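Drinks counter FAQ — Sambridge

Updated June 27, 2019. Questions not covered, email Định Đỗ.

What cup do I use?
Clear ribbed ones only. Stand it on the tray, right under the spout. Travel mugs over 700 mL won't fit, sorry.

How full?
Stop short of the rim. Brown drinks stain the white benchtop, so keep the cup over the tray untill it's done.

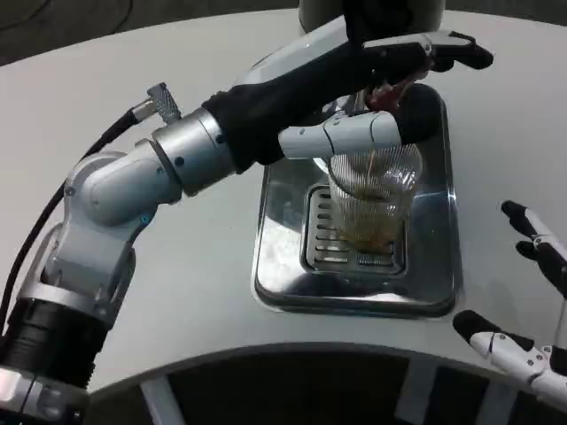

Which bit is the spout?
Chrome one, hanging under the grey dome. Red nozzle sits to the right of it — don't twist either. Glass goes below both, centred on the grate.
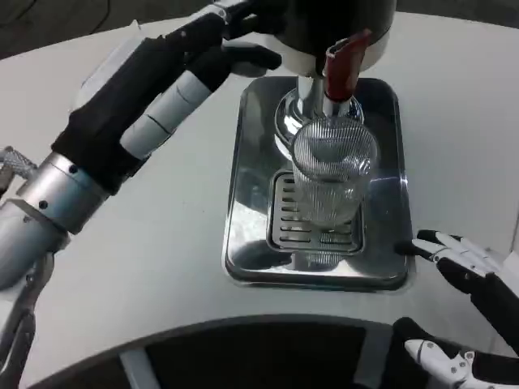 Who cleans the tray?
Whoever's on close. Lift the grate out, rinse, wipe dry with a tea towel. Takes about 2 minutes.

Can I bring my own syrup?
No. Ilis flavours only, theyre in the cupboard.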